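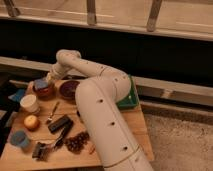 Week 6: Trailers, teasers and the order they go out in

A trailer is an advertisement with a running time, and most decisions about it come down to what the viewer is given first. On a phone, the first thing is the still that sits there before anyone presses play. A still needs one large shape that reads at thumb size. A white robot arm bending down over a small jar reads at that size because the arm is so much bigger than everything near it; the jar on its own would be lost. Last week's reading makes the same point about faces, and you should have it with you on Saturday.

Terms

Teaser: short, little or no plot, usually out before the film is finished.
Main trailer: sets up the story and the cast, and carries the release date.
Spot: a cut-down for TV or for paid placement in a feed.
Drop: the hour the trailer goes public. All partner accounts should post at the same hour or after it, never before.

Case: Jiltby

Jiltby is a mid-budget comedy made by Gudico and handled in theaters by Hämmerli. The first main trailer ran 153 seconds. It opened with two company logos and a landscape shot, so the lead actors did not speak until well into it. The second version ran 89 seconds, put a line of dialogue over the logos and dropped a subplot about the wedding band.

Read both shot lists before class. Mark where you first know it is a comedy. In the long cut that is a reaction shot after the car scene. In the short cut it is the opening line.

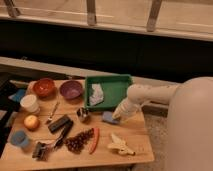

Note also what stayed the same. Both versions end on the title, then one more joke, then the date. This closing joke is often called a button. It has a practical use - people who were about to scroll away get the title and date on either side of something they want to see.

Who posts what

Gudico's account posted the full trailer. Hämmerli posted the same file with ticket information in the caption. The cast posted vertical clips, each with a different line from the film. The streaming app Vavinow, which had the later window, posted nothing at this stage. Its contract allowed it to promote the film only after the theatrical run ended. Check the window dates before you draft any plan that involves a streaming partner.

Common mistakes in last term's plans

- Hashtags too long to type without an error.
- The same caption on every account.
- No one named to answer comments in the first hour.

For next time

Write a drop plan for the short cut of Jiltby. Use 4 accounts, give each its own caption and keep the whole plan under 200 words. Captions count toward the total. Bring a printed copy.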